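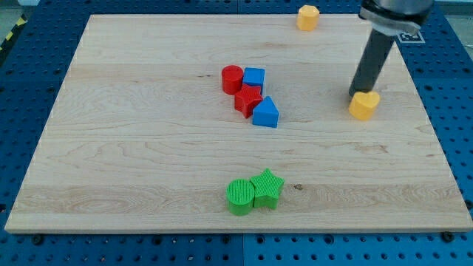
Chibuzor Danladi asked us whether his daughter can start in the toy library before she turns 2, and many parents write the same question, so we begin with it.

Can my child join before the age of 2?
Yes. The membership is in the parent's name, and the child can be of any age up to 11.

How many toys can we borrow?
Each family may take 3 items at one time. A puzzle is one item, and a set of blocks in its bag is also one item.

How long can we keep them?
Two weeks. If no other family is waiting, you can renew one time by email.

What if a piece is lost?
Please tell us when you return the toy. For a small piece we do not charge. For a whole toy we ask you to pay half of the price.

Do I need to clean the toys?
Yes, please wipe them with a damp cloth. Do not put wooden toys in water.

Where are you?
We are in the Hollis Centre, on the ground floor, beside the Sangate entrance. In July we close for the school holidays.

Who can I write to?
Keabetswe Lekota answers the membership emails, usually in the evening.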